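How to comment on a mining permit (and get your comment read)

I sent my first comment on a gravel mine permit years ago, and it was one angry paragraph. It got filed with the other angry paragraphs. I've done a few more since then, most recently on the Mevholm quarry expansion, and here's how I go about it now.

Start with the public notice. Find the docket number, the closing date and the address for comments, and write all three on a sticky note. Mevholm's notice ran 56 pages, but the useful stuff was up front!

Next, open the draft environmental review and search for your creek, your road or your well. Don't read the whole thing (mine was 662 pages, no thank you). Pick one or two sections you know something about and stick with those.

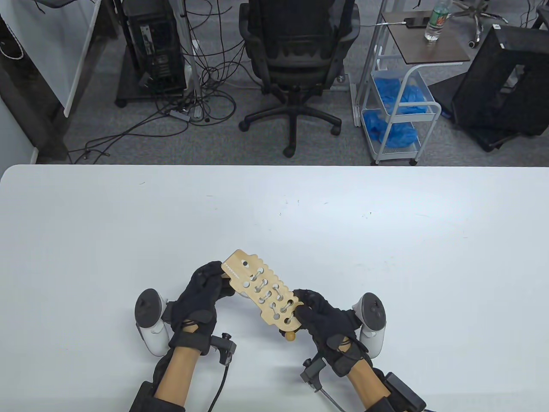 Holding up a wooden board with cutouts, over a white table.

Now write it up. Quote the page number, say what you think is missing, and ask for something specific. My neighbor Ankica Karagiannis wrote, "Please add spring flow readings for the lower ford, taken in May," and the agency had to respond to that point directly. "Please protect our river" is a lovely thought, but it's hard to answer.

Add your own evidence if you have it. Dated photos, well logs and fishing notes are all good. Label each one and mention it by label in your letter.

Then send it early. The comment period on ours was 60 days, and the upload page got painfully slow near the end. Save the confirmation email, and if you don't get one in a day or two, call the office and ask for the project manager by name.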